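Folding and Serving of Steamed Buns: Project Report, Group 5

Written by Sawsan Kanaan and Harpreet Fraser

1. Why we chose this topic

Our course asked every group to study one food that is made by hand. We chose the steamed bun with a pleated top, because Harpreet's family buys them every Saturday from a small shop called Kongkaew. We wanted to learn how the pleats are made and how the bun should be served, so that the top still looks good on the table.

2. The dough

We prepared the dough in 2 batches. The total weight of all ingredients for the dough was 1,286 grams, and after we removed the pieces which were too dry we had 886 grams for folding. This loss is large. We think we left the dough without a cover too long while we discussed the recipe.

3. Folding

For each bun we rolled a circle, thinner on the edge than in the middle. The thumb stays in one place and the other fingers bring the edge to it, little by little, while the bun turns in the hand. At first our pleats were thick and they opened again. Sawsan had better results when she made the folds smaller -- but she needed much more time.

4. Serving

A plate for steamed buns should be shallow, so a person can take a bun from the side and does not press the top. We prefer clear glass on a white table. The pale color of the buns looks calm there, and the folds are the first thing one notices.
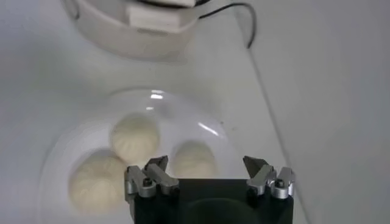
We also discussed how many buns to put on one plate. Three is a comfortable number for a small round plate. With more, the buns can touch and stick together, and then the skin tears when they are separated.

5. What we would change

Next time we would cover the dough with a damp cloth from the beginning. We would also write down the resting time of each batch, which we forgot to do in April. Harpreet would like to compare a second flour, and Sawsan wants to practice the closing of the top, where our folds were still not equal.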